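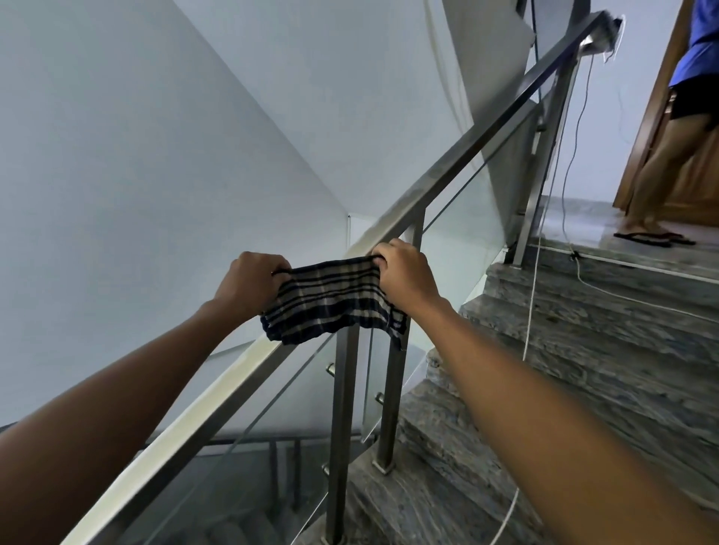

A brushed stainless steel handrail on a staircase, with a checked cloth held over it

Lascombe stair is the name given in the town of Skiltden to a straight indoor staircase with a low, easy rise, much loved by generations of people carrying groceries home. The pattern was first sold by the Grgić workshop, which built 257 of them in its early years, mostly for narrow row houses where every inch counted. Older examples have a painted rail — green was the favorite — while later ones are often finished in metal. A fine public example, with a landing wide enough for a bench, can still be climbed at the Pretado library, which opens it to visitors every December.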